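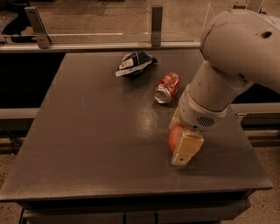 Cans, cores and the break table

Quick one before October gets away from us. Crushed soda cans go in the can bin by the Ellwood door, not left on the gray table please. Last count was 2,312 cans for the Hoani drive - 42 short of the Fetine crew, so evry one helps. Crush them first, saves space.

Fruit is back too. Out by 4 most afternoons, take one, eat it, cores in the compost pail. Table top is dusty and scuffed again, wipe it down if you have a minute. Cloths under the sink. Spray is out, more on order from Skarnunis.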